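Product Teardown and Packaging, Unit 7: Small Cases with Lids
Handout for Room 2132

Hi everyone. A few of you asked for something written down after the earbud case session, so I've typed up my notes and tidied them a bit. Bring them with you next time, because we'll be going back to the hinge question and I don't want to redraw everything on the board!

Let me start with why I spend a whole unit on a thing you can lose in a coat pocket. An earbud charging case has to be a box, a stand, a charger and something people fiddle with on the bus, all at once. Every one of those jobs pulls the shape in a different direction. The box wants a tight lid. The fiddler wants a lid that flips open with a thumb. The charger wants the buds sitting in exactly the same spot every time, with the contacts lined up, and it doesn't care one bit how your thumb feels about it.

Keep three words straight when you write your lab sheets. The shell is the outside. The cradle is the shaped insert the buds drop into. The seam is the line where lid and base meet. I had a lot of sheets last term where "cradle" meant the whole bottom half, and then I couldn't tell what anybody had measured.

Handling comes next. A case this small gives you very little to hold, and if both sides are rounded it wants to squirt out of your fingers. Pick one up from your desk and notice where your fingertips go. Most people pinch the narrow sides with one hand and bring the other hand in for the lid. Then try it from above, with only two fingers of each hand, and keep the case over the table (please, over the table). You'll find you're thinking about the seam a lot more than you were a minute ago.

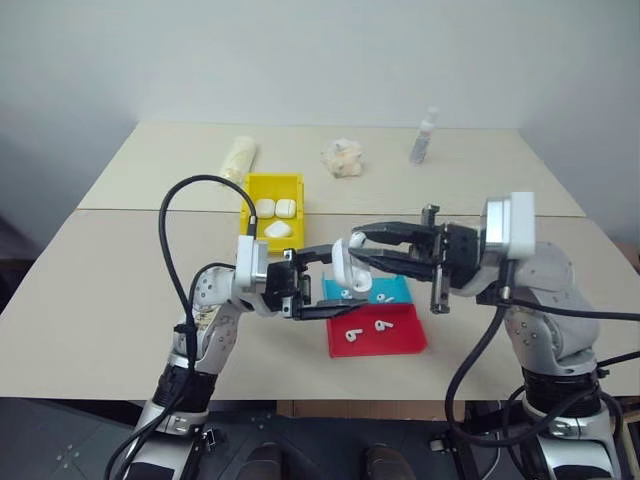
Fig. 2. Small white earbud charging case, held near the middle of the table.

White is a pain to work with, by the way. On a pale tabletop the edges wash out, and students end up sketching the case rounder than it is. Slide a sheet of dark paper underneath before you draw, and put your lamp off to one side so the seam throws a little shadow.

Now the reading. Oldřich Pešek's packet is the one with the green cover, and the part you need is the chapter on lids, starting on page 76. He goes through two imaginary-sounding but perfectly real layouts from the Dindard catalog — one with the hinge along the long side, one with it along the short side — and asks which you'd open more easily with gloves on. I disagree with his answer. Read it and come ready to take a side.

For your own sheet, work in pairs on one case. One person handles, the other writes, then swap. I'd like a side view with the lid closed, a side view with it open, and a few sentences on where your fingers ended up. If the lid snaps shut by itself from partway, mark that angle on the drawing. Don't pry at the cradle! We'll take the Fadeck samples apart in March, with the proper tools, and I'd like them to last until then.

Sheets go in the Guzmán tray by the door. Names on both sides of the page, please.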